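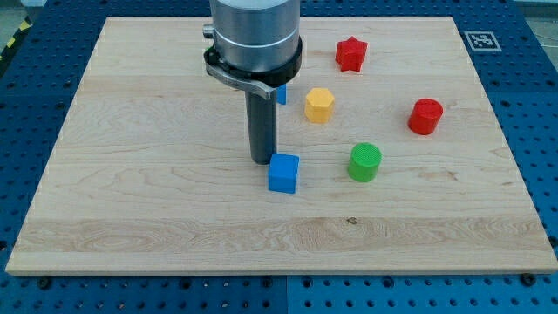 **Figure 3.** The Porklow kit at the block-pushing station: single-rod end effector above the maple board, with colored blocks on the right half.

### 4.2 Setting up and living with the kit

I'll say up front that I like the Porklow kit more than I expected to, and I went in grumpy. Omlow sells it as a bolt-on package for arms you already own: a rod tool with its clamp, a bag of blocks, a sheet of printed markers and the Ferau control software. We paid for the standard version and got no discount, so what follows is just what a lab with ordinary money would run into.

Mounting took me most of an afternoon. The clamp instructions assume a flange we don't have, and I ended up on the phone with Ingvar Ketilsson at Omlow, who talked me through the adapter (he was great, and the adapter should really be in the box!). The board was much easier. We work on blue pegboard, and two bolts near the front edge were enough to locate it, so I can pull it off for another project and get it back close to where it was. A printed square marker lies flat on the pegboard past the far right corner of the board, and Ferau uses it to find the workspace. Calibration wants 11 poses. I tried skipping a few and regretted it.

For the pushing task we used a mix of shapes and colors, as in Figure 3: the cube, the cylinders, a yellow hexagonal prism and a red star among them. The star is my favorite and also the meanest. Push a cylinder off center and it slides away in a fairly predictable curve, but the star can catch the rod between two points and swing around with it. I'd keep it in any test set for exactly that reason.

We ran 200 pushes per policy with the default settings, and 190 of those logged cleanly with the stock policy. The rest were lost to dropped connections between Ferau and our controller, and I left them out of the success rates in Section 5. Omlow's support page suggests a longer timeout, which helped on the later runs. I also lowered the approach speed, mostly for my own nerves.

My main complaint is the rod. You get one diameter, and swapping in anything else means editing the tool file by hand, in 2 places, with no warning if they disagree. The Quezada kit we reviewed in Section 4.1 handles tool changes far better, though its blocks are dull by comparison and its manual is worse.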